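Notes for session 5: message queues and consumers

Okay, last time we got a single service talking to the Releo broker and I promised we'd break it. So let's break it!

If your consumer reads a message, saves a row, and crashes before it sends the ack, the broker hands that same message out again. Now you have two rows. Lamisi Owusu asked last week why the broker can't just know (fair question, I wondered the same when I started), but all it ever sees is a connection that went away.

So you write the handler to cope. Give every message an id, keep the ids you've handled in a table, and write the id and the row in one transaction. Do it in two and you're back where you began - I've done this in production, it was a long night.

Prefetch is the other one people trip over. Set it to 2,000 and one greedy worker grabs everything while the others sit idle. I usually start at 50 and watch the queue depth for a while before touching it.

Dead letters: after 5 failed tries, move the message to its own queue. Please put an alert on that queue. Idrisa Kombo has a nice writeup of the alert rules in the shared folder.

For the lab

1. Start the broker and run the Berumau producer with 500 messages.
2. Kill the consumer halfway through, restart it, and count your rows.
3. Add the id table and do the whole thing again with a fresh database.
4. Send me your two row counts and the handler code before next session.

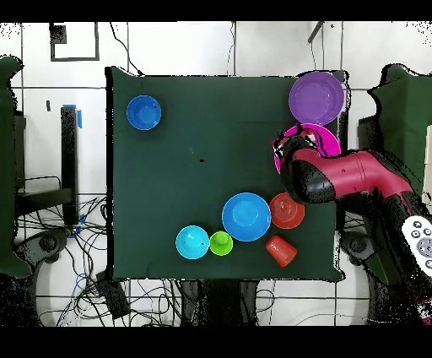 5. Optional, if you have time: run two consumers side by side and try a prefetch of 1.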